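How to test if a robot can do one of your household chores

Many people ask me if a machine can wipe the table or fold the towels already. My answer is that you should test one small chore and write down the result. In this guide I explain the way I learned from Giang Võ when we tried chores at Toketti.

Step 1. Choose one chore and make it small. "Clean the kitchen" is too big. "Move a cup from the table to the tray" is good. Write one sentence which says when the chore is finished.

Step 2. Do the chore yourself and take the time. Do it slowly, with one hand if the robot has only one arm for it. If you need your fingertips to feel something, make a note – this part will be hard for a gripper.

Step 3. Let a person drive the arms before you let the program do it. With hand controllers you learn quickly if the arm can reach the place at all. Change drivers after 80 minutes, the hands get tired.

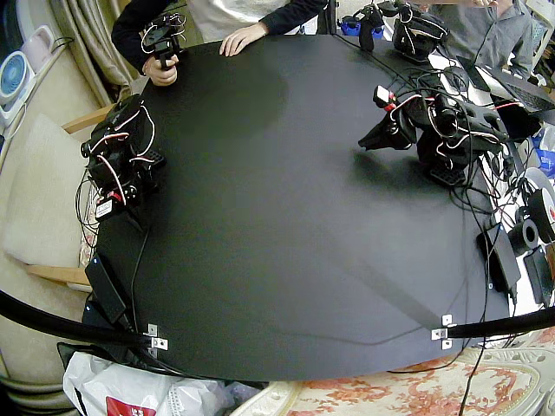

Can a robot do the chore alone after a person has shown it?
Sometimes, if the cup is the same cup and the light does not change much. With a new cup or a soft thing like a towel, expect many failures in the beginning.

Step 4. Now run the program, and do not help. Each time you touch the cup or push the tray, write it as a failed try. Mervin Desjardins wanted to count these as half, and we argued for a long time, but I still say failed.

Step 5. Change one thing and repeat. Turn the tray, or use another cup. Do not change both on the same day.

For towels I still have no good result. Cúc Vi is trying it with smaller cloths, and I will add her notes to this page in March.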